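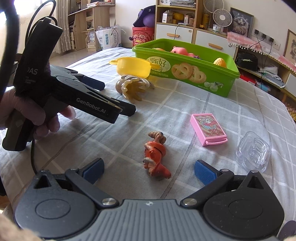
Minutes of the Working Group on Good Practice for Hand-Held Gripper Recording
Held at the Sterkmont office, ground floor meeting room, 23 August 2018
Represented: Sterkmont (chair), Skolley, Rees. Apologies: Fodano.

1. Previous minutes
Approved with one correction. In item 4, "operator" should read "second operator."

2. Scope of the draft code
The chair restated that the code covers recording by people using hand-held grippers in homes. Fixed arms are outside it. Rees asked whether bedrooms count as work areas. Agreed: any room in which a recording is made is a work area for the length of the session, and section 2 will say so.

3. Soft surfaces
Skolley reported that its operators treat beds and sofas the same as tables. The draft does not address this. Points agreed:
- A bed may be used as a work surface if it is covered with a flat sheet, pulled tight before the first take.
- Operators do not kneel or lean on the mattress during a take.
- Objects that have rolled or tipped are left as they lie unless the task sheet calls for a reset.
Rees asked that patterned sheets be excluded. Not agreed. Sheet pattern will be noted in the session log.

4. Cables
Loose cable remains the most frequent entry in the incident log. The draft wording ("cables should be tidy") was found too weak to check against. Replacement text: "No cable shall cross the space between the finger pads at any point in the opening stroke. Slack shall be held clear of the objects." Sterkmont asked for a maximum cable length of 3000 mm. Skolley preferred 2000 mm. Left open until Fodano can comment.

5. Gloves
Thin gloves permitted, close fitting at the fingertips. Color is not restricted. A glove with a torn seam is replaced before the next take.

6. Finger pads
Pads to be inspected every 600 cycles and changed in pairs. Skolley noted that its present log has no column for cycles. Skolley to add one.

7. Household items and privacy
Letters, screens and family photographs are to be removed or turned before recording. Printed packaging may stay. Rees considers framed pictures of pets and cartoon prints acceptable. Agreed, to be listed under permitted items in Annex 2.

8. Actions
Sterkmont: redraft sections 2 and 4.
Skolley: revised log sheet.
Rees: Annex 2, permitted items.
Fodano: written comment on cable length.

9. Next meeting
To be set by email once the redraft has been sent out.

Comments (2)

benchnotes: Does the 600 cycle figure apply to each hand separately? We run two grippers and the left one wears much more slowly.

gridsheet: Item 3 needs a word on mattress height. A low bed is hard on the back after an hour.

Shared 2 times

Contact the secretariat | © Sterkmont 2018 | Back to top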